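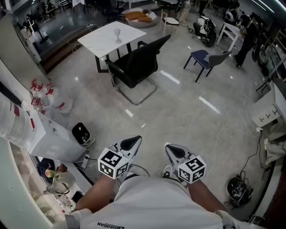
Photo: Hekell

Search trips, towns, ferries
Search

Wanted: people who will go somewhere and tell us the truth about lunch

Gudeson is looking for trip reporters for the coming season. If you have ever stood in a foreign train station, eaten something out of a paper bag and felt strongly enough about it to write four paragraphs on a travel forum at midnight, we have probably read them, and we would like you to apply.

We run a travel site and a newsletter for people who take short trips on ordinary money. Our readers get two or three long weekends a year and do not wish to spend one of them in a hotel that looked bigger online. They write to us when we get things wrong. They also write when we get things right but should have mentioned the stairs.

What the job is

You take one trip of three to five nights, somewhere on our list, and you send back a trip report of up to 990 words. The list this season leans toward lake towns, ferry ports and small cities with one good museum and one bad one. You pick three places you'd like and we give you one of them, usually the second.

A report covers how you got there, where you slept, what you ate, what you paid, and what you'd skip. Sunsets are allowed. One per report. We have 419 of them in the archive and the readers feel looked after in that area.

We pay $525 per published report, plus your standard fare and up to four nights' lodging booked through Corkeo, our booking partner. Corkeo's rooms are clean and the showers work. The pillows are a matter between you and your neck. Meals are yours to pay for, which we find keeps the restaurant reviews sharp. Payment goes out within 39 days of publication. We know that's an odd number. It used to be 60.

Who we're after

You don't need to be a writer by trade. Several of our best reporters are nurses, bus drivers and retired math teachers, and the one with the journalism degree keeps handing in 3,000 words on doors. You do need a passport that's good through next December, a phone that can hold a charge until dinner, and the nerve to say a famous view was fine.

We'd especially like to hear from:

people traveling with kids under ten, or with parents over seventy, or both, God help you
wheelchair users and anyone else who has to care whether "steps from the beach" means actual steps
folks who don't drive
vegetarians willing to visit places that consider ham a seasoning

Please don't apply if you have a personal brand. We wish it well. We also can't use anyone who works for an airline, a cruise line or a tourist board, or who is married to one.

House rules

No freebies. If a hotel finds out what you're up to and sends a fruit basket, eat the fruit and put it in the report. Pay for your own pie. Don't tell the waiter you're writing this up, as the portions change.

We don't print the words "nestled," "bustling" or "hidden gem." The editing software turns them bright orange and then one of us calls you.

Reports are due two weeks after you get home. We've heard about the jet lag. Most of our destinations are one time zone away.

You keep the right to reuse your own writing after six months. We keep the right to cut the paragraph about your flight being delayed, and we will.

How to apply

Send us 300 words on the last place you went that was more than an hour from your house. It can be a wedding. It can be a dental conference. Tell us what you ate and whether you'd go back. Add a line or two about who you are, your three picks from the list, and any weeks you can't travel. No résumé, please, and no photos of you looking out over something.

Use the application form on the Gudeson jobs page. It was built by Sriwong, who also did our ferry timetable, so it's reliable but will ask you to confirm everything twice. If it logs you out, your text is saved. Go back in and it'll be there, slightly indented.

Applications close at 5 p.m. Eastern on the last working day of the month. Everyone gets an answer, including the people who send us poems. First trips go out about six weeks after that, and if you asked for the lake towns, pack a sweater.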